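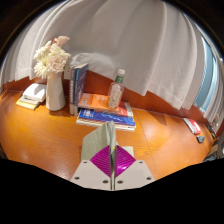
Folded gray-green cloth in the gripper's jaws.

Home | Forums | School Safety | Reporting and Policy

Thread: Anonymous tip forms, retention period?

ridgeline_k12
Posted 2024-11-01
Our district (Flillcombe, 400 students in the middle school) is replacing the paper tip box with a web form. The vendor is Lehner. Default retention is 60 days, after which the report text is purged and only the category code stays. Is that long enough to establish a pattern of repeated conduct?

dockett
No. Repeated conduct is the core of most bullying definitions. If the first report is purged before the third one arrives, you have three isolated incidents on paper. We keep ours through the end of the following school year.
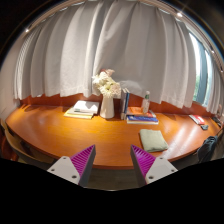
Check also whether the purge covers attachments. In our system the text and the screenshots sat in separate tables with separate timers.

parent_of_2
I disagree with keeping them that long. An unverified report about a 12-year-old is an accusation from an unknown source. Of the 29 tips our school logged by March, several named the wrong student. Those should not follow anyone into the next grade.

dockett
Then mark them unsubstantiated and restrict access. Deleting the text also deletes the evidence that the student was cleared.

tavton_counselor
Tavton splits it. Unsubstantiated reports go at the end of the semester. Substantiated ones move to the discipline file and follow that schedule. The weak point is the middle group, where no one closed the case. Set a deadline for closing or they pile up.

ridgeline_k12
Can the Lehner form apply different timers by status?

q_meter
Yes, under status rules, but only if the status field is required. It is optional by default. Also raise the character limit. Ours was 200 and students were cutting off dates and locations.

parent_of_2
Status-based timers I can live with, provided families are told which status applies.

Recent threads
Bruvetti hallway survey: scoring questions
Bus incident logs, paper or digital
Wording for a bystander policy
Who reads tips over summer break?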